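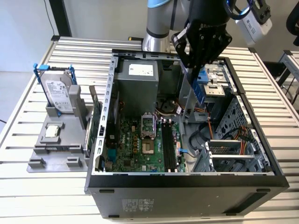
Figure 4. Gripper at the drive cage; the caddied drive stands in the tray.

4.2 Skill switching
Wilis runs six skills under one Jandau planner. Each skill returns a pose target and a stop flag, and the planner polls the flag every 800 ms.
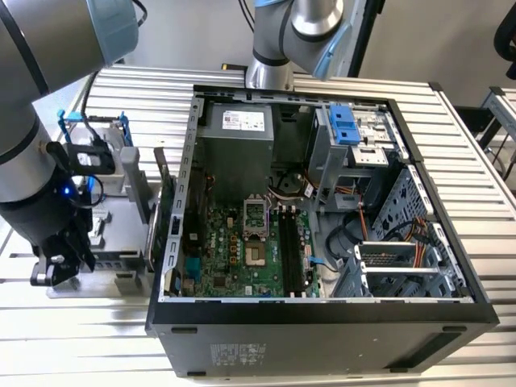 Figure 5. Two-arm setup at the open tower.

Both arms share one collision map. A skill may retry five times before Irnuver replans from the last stored state.
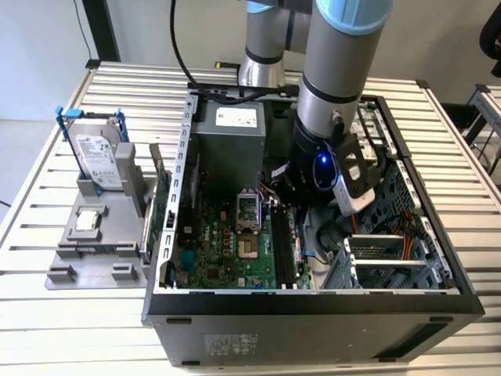

Retries reuse the cached socket pose unless the wrist estimate has drifted by more than 5 mm.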